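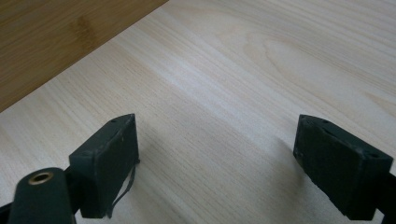 Ticket 349: Gas fire table on the terrace goes out after some minutes
Product: Driltero fire table, propane version, bottle inside the base
Status: Closed
Priority: Normal

Opened by customer, 7:40 pm

Good evening. I bought the Driltero fire table in spring for our terrace in Metholm. Until last month it worked without any problem. Now it lights normally, the flame is nice and high for a short time, and then it becomes smaller and smaller and goes out. If I wait and try again, it lights again, but it goes out sooner than the first time. I have read the manual two times and I did not find this case in it. The manual only speaks about a flame that does not light at all.

What I have checked already:
- The gas bottle is not empty. I weighed it on the bathroom scale, with and without me.
- The hose is not bent.
- The battery of the igniter is new.
- The cover was not on the table. I always take it off and put it on the chair.

Please tell me what I should do next. I would not like to take the burner apart without instructions, as I have respect for gas.

Reply from support, 9:05 am

Thank you for your message and for the clear list. Please close the valve on the bottle and leave the table off until you have done the first check below.

1. Mix some dish soap with water and put it with a brush on the connection between bottle and regulator, and on both ends of the hose. Open the bottle valve, but keep the control knob on OFF. If you see bubbles growing, close the bottle and write to us. Do not light the table.
2. If there are no bubbles, please tell us which color the flame has, and if it is the same height everywhere on the ring.
3. Please tell us what material is lying on the burner and how deep it is.

Customer, 6:20 pm

I did the soap test with a lot of soap. No bubbles on any of the three places. I waited longer than necessary, to be sure.

The flame is yellow, with a little blue at the bottom. On the side toward the house it is high. On the side toward the garden it is low, and there are two or three holes where I see no flame at all.

On the burner are the lava stones which came with the table. In summer we put more of them, because the bag from the shop was bigger than we needed and we did not want to throw away the rest. I measured now with a ruler. The stones are 7 cm above the ring. I did not know that this could be important, because it looked better.

Reply from support, 10:15 am

Thank you, this helps a lot. For this model the stones should only just cover the ring. With a thick layer, the gas collects between the stones and does not mix well with air. Also the small pieces and the dust fall down and can block the holes of the ring. The uneven flame that you see fits with this.

Please do the following, with the bottle closed and the table completely cold:

1. Take out all the stones by hand. Put them in a bucket.
2. Brush the ring with a dry brush. Do not use water and do not use a drill in the holes. A paper clip or a thin wire is enough for a blocked hole.
3. Look at the air opening on the pipe below the burner. Insects like to live there. If you find a web, remove it with the same brush.
4. Rinse the stones in another bucket and let them dry fully before you put them back. Wet stones can crack when they become hot, and pieces can jump out.
5. Light the table without stones first and look at the flame for a few minutes. Then switch off, let it cool, and put back one thin layer.

Customer, 5:50 pm

I have done steps 1 to 4. In the ring there were eleven blocked holes, all on the garden side. In the air opening was a web, quite thick, but no spider. The stones made the water in the bucket completely black. I rinsed them until the water was clear and put them on an old towel in the garage. I will do step 5 when they are dry.

One question in the meantime. A neighbor told me that with this table you must always use a 20 kg bottle, because a small one freezes. Mine is the small one that goes in the base. Is this correct?

Reply from support, 8:50 am

The small bottle is correct for this model, and a larger one does not fit inside the base. But your neighbor has a point. When the gas is used fast, the bottle becomes cold and gives less pressure. You can notice it in cool weather and when the bottle is less than half full. If you see white frost on the outside of the bottle, turn the flame down or make a pause. Never warm the bottle with hot water, a blanket or a heater.

How full is your bottle now, from your weighing?

Customer, 7:15 pm

The scale in the bathroom shows only steps of 500 g, so it is not so exact. I calculate that it is a bit under half.

Today I did step 5. Without stones the flame is the same height all around the ring, also on the garden side. I let it burn and it stayed on. Then I switched off, waited, put back one layer of stones and lit it again. For a good while everything was fine, but later in the evening the flame became small again. It did not go out this time. I touched the bottle and it was very cold, and there was a white line at the height of the gas.

So I think that I had two problems and not one.

Reply from support, 9:30 am

We agree with you. The blocked holes and the web are solved. The second part is the cold bottle. Please try the same with a full bottle, and set the knob to the middle position after the first minutes. It was on the highest position all evening, we suppose?

There is one more thing to check. The regulators with our part number ending in 100 sometimes go into a safety position when the bottle valve is opened very fast. They then let through only a small amount of gas, and this can look the same. To reset it: turn the knob OFF, close the bottle, disconnect the regulator, wait one minute, connect it again, and open the bottle valve slowly. Then repeat the soap test on this connection before you light the table.

Customer, 8:35 pm

Yes, it was on the highest position. We always use it like this, because my wife sits on the far side.

The regulator is one of these, I found the number on the back. I have reset it like you wrote, and repeated the soap test, no bubbles. I bought a full bottle at Galbraith, where the table is also from. They said that they get the same question every autumn.

With the full bottle and the knob in the middle, the table burned the whole evening, from after dinner until we went inside. The flame was even and did not become smaller. The bottle was cool but without a white line.

I have moved the chair of my wife closer.

Reply from support, 9:10 am

Very good, thank you for the report. For the future we recommend to clean the ring and the air opening at the start of the season and one more time before winter. In December and January please store the bottle outside, standing upright, with the valve closed and the cap on. It should not stay in the garage or in the cellar.

The lava stones that are left over can be kept for replacement. They break down a little with time and after two seasons some will be too small.

May we close the ticket?

Customer, 6:05 pm

Yes, you can close it. Please consider to write the maximum height of the stones in the manual, on the page where the filling is explained. Now it says only "fill to the desired look", and I did exactly this.

Internal note, support
Remark about the filling height sent to the manual team. Same wording is also in the manual of the Randau fire bowl, page on first use. To be changed in both.

Ticket closed. Cause: filling too deep, burner ring partly blocked, web in air opening, cold bottle at full flame. Parts sent: none.

Related tickets
Randau fire bowl: cover does not fit over the wind glass
Driltero fire table: igniter clicks but no spark
Driltero fire table: white spots on the glass filling after rain
Can I change from propane to natural gas?
Black soot on the wind glass
Randau fire bowl: rust at the drain hole
Which hose length is allowed for a bottle outside the base?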